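Guthrie remote teaching sessions: frequently asked questions

Last updated August 2020

Who are these pages for?

Anyone who has signed up to teach the Guthrie two-armed robot in simulation. You do not need to know how to program. Questions about pay and contracts go to Rhona Shearer at Lenier.

What does a session involve?

You control both arms by remote control and carry out a short task while the system records your movements. Each recorded attempt is called a demonstration. A booking lasts three hours, including breaks.

Do I need to install anything?

You need the Mukora viewer and the pair of hand controllers we post to you. Run the connection check before your first session. If it fails, write to Siriporn Bunnag and include the log file.

How many demonstrations are needed?

The target for the table task set is 2,880. We had accepted 1,220 when this page was updated. The rest should be in by the end of September.

Should I work fast?

Work at a steady pace. Long pauses in mid-air are harder to use than slow movement, so decide which item you want before you reach for it.

What if I drop something or knock it over?

Carry on if you can still reach the item. Recoveries are useful and we keep them. If it has gone off the table, press the reset button and mark the attempt as incomplete.

Can I use either hand?

Yes, unless the task card names one. Keep the other arm clear of the items.

What will I see on screen?

You can switch between views at any time with the thumb button. Most people use a wide view to reach and a close one to grip.

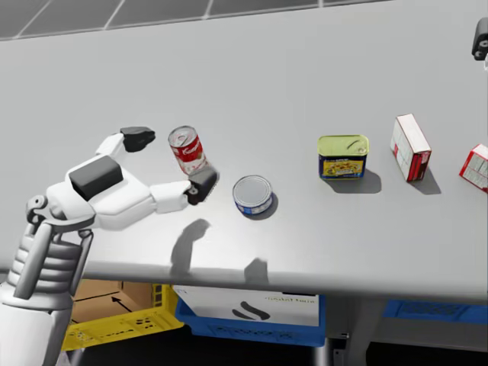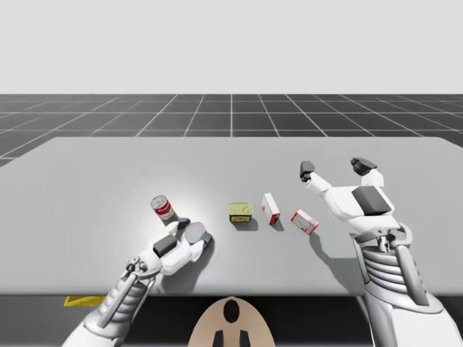

The close view, with both fingers open over bare tabletop:

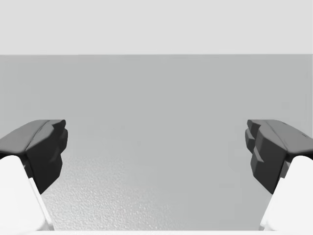

Why was my demonstration rejected?

The usual causes are a lost connection, an arm passing through the table edge, or the wrong task card. Saranya Pillai reviews every attempt and leaves a note in your Plisau account. You can ask for a second review within four days.

Can I delete an attempt?

Yes, until you close the session. After that, send the attempt number to Godfrey Rweyemamu and he will remove it.

My controllers drift. What should I do?

Put them down on a flat surface, choose Recentre from the menu and wait for the tone. If the drift comes back in the same session, stop and report it.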